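Section 6: Setting up for a show with a support act

This section assumes you have already hung the Melora speakers, run the mains and done the power-up checks. If you skipped those because the van was late, go back and do them now. The van is always late.

You will need the stage box, the Melora desk, the printed patch sheet, a roll of white tape, a pen that works and both bands' input lists. If a band has sent no input list, write one for them and let them correct it. They will be much quicker at telling you what is wrong than at telling you what they want.

6.1 Before anyone plugs in

1. Switch the desk on with all faders down and the main mute lit.
2. Load the file called HOUSE START. Do not load the file called HOUSE START NEW. It is older.
3. Tape a blank strip along the bottom of the desk and write the headliner's channels on it in black.
4. Check that the stage box shows a steady green light on the link port. A slow blink means the desk and the box are connected but disagree about which of them is in charge. Restart the box first, then the desk.
5. Send pink noise to the left side, then the right, then the sub. Keep it short. The bar staff have to work here.

Note: The Dolton room has its sub on a separate feed. If pink noise reaches the main speakers and the sub stays silent, look at output 6 before you look at anything else.

6.2 Patching the headliner

The headliner goes first, even though they play last. Their channels stay put for the rest of the day and everyone else works around them.

1. Run the drum loom to the back of the stage and the vocal lines to the front. Leave a loop of slack at each stand.
2. Patch in the order on the sheet. If you run out of sheet, use the back of the sheet, and then tell the desk engineer you have done so.
3. Put the DI boxes beside the amps, never on top of them. Anything on top of an amp will be on the floor by the second chorus.
4. Switch on phantom power only for the channels marked P.
5. Ask for a line check, one channel at a time, starting with the kick drum.

Caution: Mute a channel before you plug or unplug anything on it. This goes double for phantom-powered channels. A loud pop through the main speakers can damage the high-frequency drivers, and will certainly damage your standing with the tour manager.
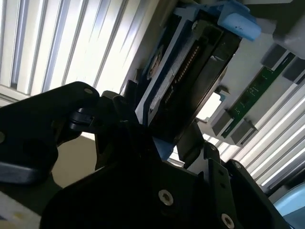
Fig. 6a. Black module, tilted, with bracket and screws.

6.3 Soundcheck and saving

1. Check drums, bass, guitars, keys and vocals, then ask for a whole song. Bands will offer you the first half of the quiet one. Ask for the loud one.
2. Set the monitor mixes before you touch the main mix. A singer who cannot hear will ask for changes all night, generally by pointing at the ceiling.
3. If a wedge begins to ring, turn it down 2 dB and find the frequency afterwards. On the Wetine wedges the trouble usually sits near the 800 Hz band, so start there.
4. When the band are happy, or have gone to find food, press SAVE AS and name the scene with the band's name and the word CHECK.
5. Save it to the memory stick as well.

Note: The desk holds 100 scenes. When it is full it does not warn you — it greys out the SAVE button and waits for you to notice. Delete old scenes at the start of the day. Anything saved in February with the name TEST can go, and so can TEST TEST.

6.4 The support act

Support acts get the time that is left, and sometimes there is some.

1. Move the headliner's mic stands back and mark their places with tape. Use a different colour from the one the last crew used, if you can find one.
2. Patch the support act into the spare channels on the Shemweta sub-box at stage left. Do not borrow headliner channels for "just one keyboard".
3. Write the support channels on the strip in red.
4. Run a line check, then one song.
5. Save this as a second scene. Do not overwrite the first.

Caution: Recalling a scene moves every fader on the desk at once, including any you were holding. Mute the mains before you recall.

6.5 Changeover

1. Fade up the house music and mute all stage channels.
2. Strike the support act's lines from the front of the stage towards the back. Coil as you go.
3. Put the headliner's stands back on their tape marks.
4. Recall the headliner's CHECK scene.
5. Line check through the monitors only. The audience does not need to hear anyone say "two" nine times.
6. When stage left gives you a torch signal, fade the house music and unmute.

If a channel is dead at this point, change the cable, then the stage box input, then the microphone. Do it in that order and resist the urge to do all three together, or you will finish with a working channel and a bag of equipment that may or may not be broken.

6.6 After the show

1. Mute everything, bring the faders down, and switch off the amplifiers before the desk.
2. Put any faulty cable in the red crate with a knot in it. A cable without a knot will be back on the drum riser tomorrow.
3. Write up faults in the desk book. "Sounded funny" is not a fault. Give the channel and what it did.
4. Take the memory stick out of the desk and hang it on its hook in the office.

Section last revised Sun 2 March. Printed copies with an earlier date should go in the bin by the loading door. For radio microphones and in-ear packs, see Section 7.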